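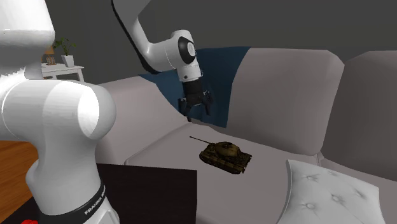

**Figure 1.** Simulated living room used at the open day, external view. The arm is above the sofa seat with the gripper open; the target is the toy tank.

### 4.2 Open day at Sadgate

The second part of the study took place in June, during the public open day at the Sadgate building. We wanted to know how people with no background in robotics judge a picking task when they see it in simulation, and in particular at what moment they expect it to fail. Earlier trials with students (Section 4.1) had given us ratings but very few comments, and the comments we did get used our own terms back at us.

The demonstration ran on a single workstation with two large screens. The left screen carried the external view in Figure 1. The right screen carried a close view of the gripper and the object. Visitors stood or sat as they liked. Each was shown the start of an attempt, told that the task was to pick up the tank, and asked to say "stop" when they thought they knew how it would end. The operator paused the simulation, wrote down the time step and the prediction, and let it run on.

We chose the tank from the Kaijage object set after a short pilot. Blocks and mugs were too easy to talk about, as most visitors simply said the gripper would close on the sides. The tank has a long gun barrel, a turret and a low hull, and there is no single obvious place to hold it. A soft seat would have been a further difficulty, but our simulator treats the cushion as rigid, and we told visitors this if they asked. Several did.

In total 22 visitors gave complete answers. Another 4 began but left before the end, and their answers are not used. Over the day the software logged 2906 control commands from the demonstration policy. We give the number only so that readers can match it with the released log; the morning and afternoon sessions are stored in one file.

Predictions from the external view came early and were mostly about reach. Visitors asked whether the arm would come down far enough, whether it might hit the backrest, and whether the barrel would get in the way. Once their attention moved to the close view, the questions changed. They spoke about how the hull would sit against the fingers, and which way the tank would turn if it were touched at one end. Some went back on their first prediction at this stage. We recorded both answers and did not ask them to choose.

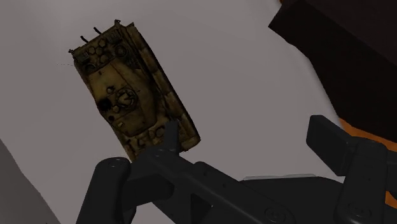 Hamisi Gachanja objected that the two screens should never have been shown together, as a visitor who changes their mind may only be showing that they have looked at the other screen. He suggested splitting the group, with one view each, and asking the same question at fixed time steps.

We accept the point. The set-up was planned as a demonstration first and a measurement second, and the order in which people looked at the screens was not controlled. For this reason we do not compare the views statistically. The results in Table 3 are given as plain tallies, and the comments are treated as interview material. A split version was prepared for the later visit to Kondora and is reported in Section 5.

Two practical matters affected the sessions. The room was noisy in the afternoon, and a few spoken predictions had to be repeated before they could be written down. Rendering on the close view also slowed when the Volten recording tool was switched on, so that the right screen lagged slightly behind the left. Naomi Mwakyusa turned the recorder off after lunch, and we have no screen capture from that point on. The written notes cover the whole day.

Visitors under 16 took part with a parent's agreement, and no names were kept. The prompt read out by the operator and the coding sheet used for the comments are both in Appendix B. Where a visitor spoke for a whole family, we coded the answer once, under the person who had said "stop".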